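Stustby Community Workshop
Minutes of the monthly meeting, Nov 20, 2022

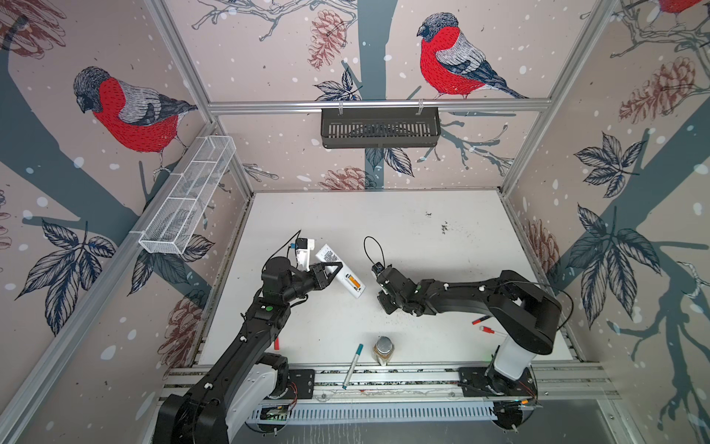 1. Opening
The chair, Nazmiye Şimşekoğlu, opened the meeting with 9 members present. The minutes of the last meeting were approved with one spelling correction.

2. White tabletop
Members discussed the state of the tabletop. It has grey smudges and scuffs, and there are dark specks on the right side toward the back. Agreed to wipe it down after each session and to try a mild cleaner on the scuffs. If they do not come off, the matter comes back in December.

3. Markers
Markers are still being left on the table, among them a red one, a white one with a red cap and one with a teal cap. Agreed that they go back in the drawer at closing. The request for a second drawer was not supported.

4. Glass jar
The jar with the silver metal lid has no name on it. Agreed to put a label on it giving the contents and the date filled. The same goes for any other jar brought in.

5. Wallpaper
One member asked to replace the pink bullfinch wallpaper with something plainer. Durska quoted 2884 for new paper and hanging. The limit for the year is 2000. Motion to replace failed, 3 in favor and 6 against. The bullfinches stay.

6. Boxes
Small boxes should be stored flat on the shelf with the printed side facing out. Nazmiye will clear the lower shelf.

7. Other business
The side door sticks. Obi to be called about the hinge.

Meeting closed after item 7. Next meeting in December, same room.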